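Home | Features | Galleries | Workshop Notes | Contact

Can a Machine Clear the Table Yet? A Gallery
14 April 2022
By the Workshop Notes desk, Endidham

People have been promised a machine that does the dishes for a long time. Most homes already have one that washes them. Getting the plates off the table and into it is still done by hand, and so is nearly everything else that comes before and after the washing.

This gallery is about the table end of the job: picking things up, putting them in bowls, moving cloths out of the way, wiping down. These are chores a child can do badly and an adult can do without thinking. For a machine they are slow work, and the results depend a great deal on what is on the table.

Shops are a little further along. At the Mercado warehouse outside Prindholm, boxed goods are moved from shelf to belt by machine for most of the day. The boxes are stiff, they have flat sides, and they come in a small number of sizes. The warehouse stocks 2000 different items and lets its machines handle 700 of them. The rest, including anything soft, bagged or oddly shaped, goes to people at the packing benches.

A kitchen has very few boxes. Food comes in lumps. Bowls are thin at the rim and tip over if pushed. Cloth has no fixed shape at all, and a wrinkle under an object can change how it sits. A gripper with two flat fingers can close on most of these things, but closing on something and carrying it where it belongs are separate problems.

Meker, a small firm in Endidham that sells arms to repair shops and labs, keeps a list of chores it has been asked about. There are 300 on it. Laundry folding is the most common request, followed by clearing up after meals. The firm tells callers that it does not sell a machine for either one.

Cost matters too. A home dishwasher can be put in by one person in an afternoon. An arm needs a solid table, power, cables kept clear of the work, and space to swing. Few kitchens have that to spare.

Our own view is that the single chore will come first: one kind of object, one table, one place to put it. A machine that can be told to clean up the kitchen is much further off.

The gallery

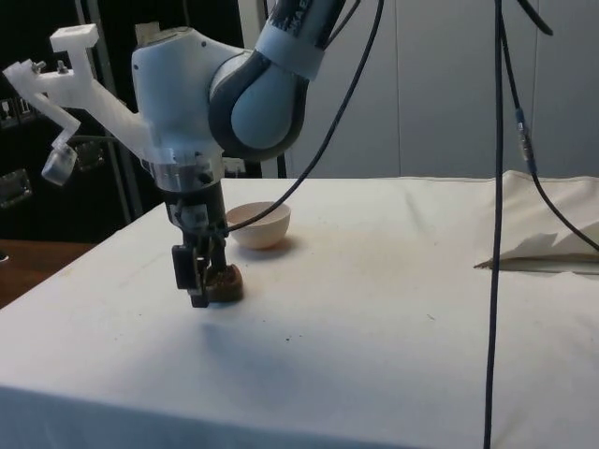 Gripper fingers just above the cloth, next to a brown lump-shaped object. A small round bowl sits slightly farther back.

More on this subject can be found in Workshop Notes, including our piece on why towels are harder to handle than tin cans. Readers who have put a machine to work on a household chore, with good results or bad, can write to us through the contact page.

Last updated: April 2022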